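Operators wanted: Stindemico hand-held gripper kit, user evaluation
Retodus, Birkett site

Retodus is recruiting paid participants for the pre-release evaluation of the Stindemico kit, a pair of hand-held grippers with printed tracking markers and recording software. The purpose is to find faults in the handling, the cabling and the written instructions before the kit goes on sale. Software testing is done separately at Illham.

Sessions run in April, with a start at 9.30. Each participant completes 20 short tabletop tasks, standing, with one gripper in each hand. Typical tasks involve picture frames and other small household objects. A questionnaire follows each block.
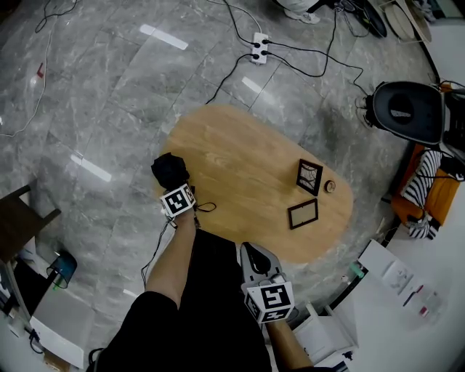 Malcolm Marsden found the second block harder on the wrists than the first, and asked that future operators be told they may put the grippers down between tasks. They may, and the session sheet now says so. He also wanted the cable length reviewed; a change is under consideration.

Applicants must be 18 or over, able to stand for 45 minutes at a time and free of any current hand or wrist injury. Left-handed applicants are particularly welcome. No experience of robotics is required. Glasses may be worn. Loose bracelets and watches may not.

Payment is £145 per completed session, plus travel within the Birkett area. Partial sessions are paid by the block.

Apply by email to the Birkett office, quoting reference 142 and stating your dominant hand and any Friday you cannot attend.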